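Letting the sourdough go

I gave away my sourdough starter in August. It had lived in my refrigerator for a little over four years, first in a pickle jar and then in a taller jar with a clamp lid, and I had started to resent it.

I got it from Erlinda Soriano when we were both renting on the Drovlow side of the river. She handed me a spoonful in a sandwich bag and a sheet of paper with feeding times written on it. I followed the sheet for a year. Flour and water at 7 in the morning, again at night, pour off half. If you bake every other day, this works well. If you bake twice a month, you are mostly feeding flour to a jar so you can throw it down the sink.

Last winter I wrote down everything that went into it. From New Year to the end of spring I used 16 pounds of flour on feedings and baked nine loaves. I know there are ways to keep a smaller one. I tried keeping a tablespoon in the back of the fridge and forgot it behind the mustard for seven weeks. It came back after three days on the counter, with a gray liquid on top that smelled like nail polish remover.

What I bake now is an overnight dough with a pinch of dry yeast. I mix it after dinner, cover it, and leave it on the counter until I get up. The recipe is loosely the one from the Ikwood community kitchen handout, with less salt:

500 grams bread flour
375 grams water
9 grams salt
A pinch of instant yeast, less than you think

Stir until there is no dry flour left. Fold it over on itself a few times after half an hour if you are still awake. In the morning shape it, give it an hour or so, and bake it in a covered pot at 450. I take the lid off for the last quarter of the baking time. The crust is good. The crumb is more even than what I got with the starter, and it makes better toast.

The flavor is milder. I won't pretend otherwise. My neighbor Ubaldo Valentini ate a slice standing up in my kitchen and said it was fine, and then asked if I had any of the old kind in the freezer. I did, and I gave him half a loaf.

I have changed two things to get some of the taste back. I replace 50 grams of the white flour with whole rye, and if the kitchen is cool I let the dough go a few hours longer. In hot weather it goes into the fridge at bedtime and comes out when I make coffee. Sixteen hours is the longest I have left it in there, and that was the best loaf so far.

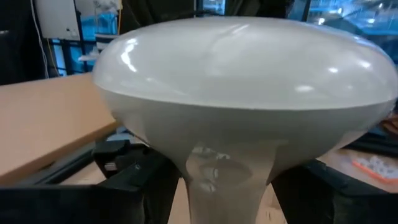
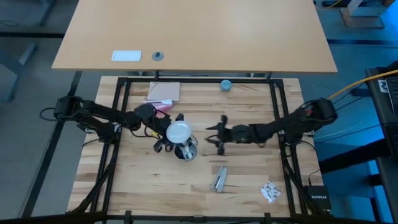
Nives Sorrentino wrote to me after my last post to say that I gave up too early, and that a stiff starter, kept at half as much water as flour, will sit in a cold refrigerator for a month without complaint. She feeds hers when she bakes and at no other time. She also thinks the rye is doing most of the work in my new loaf and that I should try 100 grams.

I did try 100 grams. The dough was sticky and spread out flat before I got it into the pot, so next time I will hold back some water. The taste was closer. I have not tried the stiff starter and I don't think I will this year, but I have copied her instructions onto the back of Erlinda's sheet.

The jar went to Romana Šimko, who bakes for a house of six and goes through it fast enough that very little is wasted. I kept a small dried piece, spread thin on baking paper until it flaked, in an envelope in the spice drawer. It weighs almost nothing and it doesn't need to be fed.

With the jar gone there is a clear spot on the second shelf of the fridge. The buttermilk is there now. Next I want to work out a decent roll using the same overnight dough, probably with a little butter in it and baked in the square pan. My first batch came out too dark on the bottom, so I need to move the rack up one and try again.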